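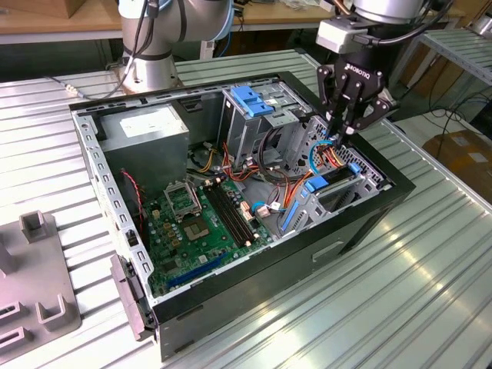
Side panel off and the whole inside on show: power supply at the upper left, green board, and a great tumble of cables.

Inside the Tower: Gallery
Aug 12, 2026

Welcome to the bench pages from Wadedholm! We love old desktop towers here, the big black ones that used to hum away under every office desk, and a fair few of them come through our hands. Most people have owned one and never once had the side off, which is a real shame (there's so much going on in there!). So this gallery is a look at the insides, with some notes on the bits we like best.

This one is number 23 on our shelf list. It's about as ordinary a machine as you could ask for, and that's exactly why we picked it. If you've got something similar in the loft, there's a good chance you'll recognise most of what you see.

The cables
Start with the colours. Orange, red, yellow and black all bundled together, spilling down from the drive cage towards the board. On a standard desktop supply the black wires are ground, the yellow ones carry 12 volts, the red ones 5 and the orange ones 3.3, and once you know that you can read a loom like this at a glance. The blue one curving off to the side is a SATA cable, for data. I always think it looks very smart against the green!

The blue plastic
Whoever designed this case was fond of blue. There are blue drive clips up at the top of the cage, a blue tab on the drive bay and a long blue rail low down beside it, and as a rule of thumb a brightly coloured bit of plastic in an office machine means "you can move this with your fingers". Lovely idea. Be gentle with clips on any older case, though, as the plastic can go brittle and a snapped one is a nuisance to replace.
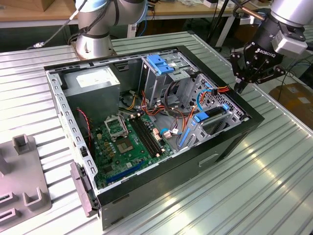

The empty processor socket with its bracket open, and two black memory slots running beside it.

The socket is my favourite part of any board. With no processor fitted you get a proper look at the metal bracket, which hinges down to hold the chip in place. Please keep fingers well away from the middle of an empty one! The contacts are tiny, and one careless sleeve can finish off a good board.

Just below the socket is the square chipset area, and nearer the bottom left is a blue expansion slot, where you'd add a card if you wanted one. Those rows of little rectangular slots around the rim of the steel are worth a look too. I have a soft spot for perforated steel and could happily fill a page with nothing else.

More from the bench
The shelf list now runs to 52 machines, and we've put up galleries for three so far. The Rimico page is all about fans and heatsinks, and the Adeyemi page has some beautiful old expansion cards, including a sound card as long as my forearm. Next up is the Jamach set, which will be laptops, so expect a lot of very small screws.

If you have a tower you're fond of, do write in and tell us about it. We read everything, and we particularly like hearing what people found at the bottom of the case.

Gallery ref. 983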